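Clivier Creek gauge notes, 26 August 2023

The Zavberg land trust finished resurveying the lower reach of Clivier Creek this summer. The restored channel now runs 2,758 feet, with 19 log structures and a planted buffer 50 feet wide on the east bank. I logged stage at the Weidemann culvert and kept the readings in one spreadsheet.
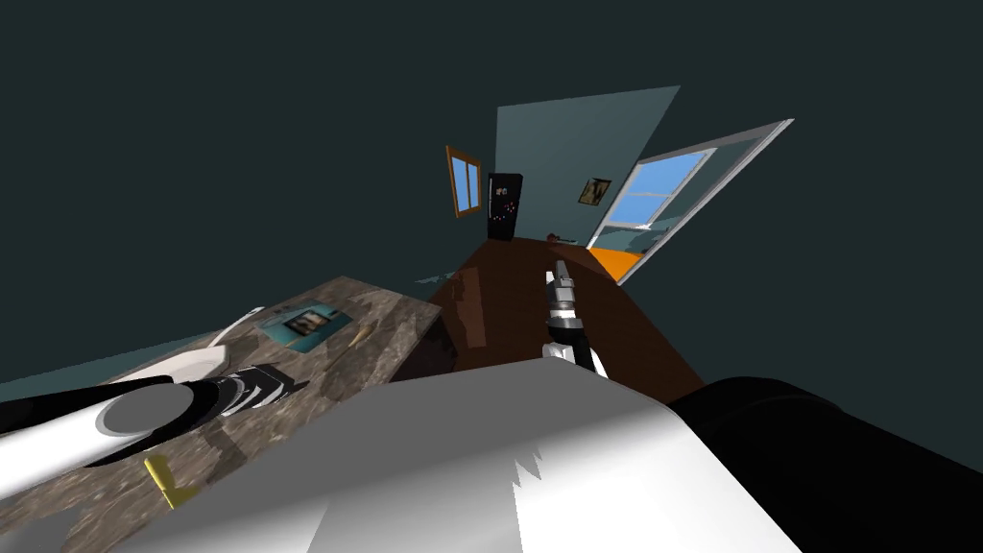 Stage data from the culvert need a datum correction before they can be compared with the December set. The old staff plate had settled and leaned downstream – a smaller tilt than the floor and furniture in the render, but enough to bias low readings. I reset the plate and re-leveled it to the benchmark on the Eso road bridge. Readings before the reset are flagged in column F.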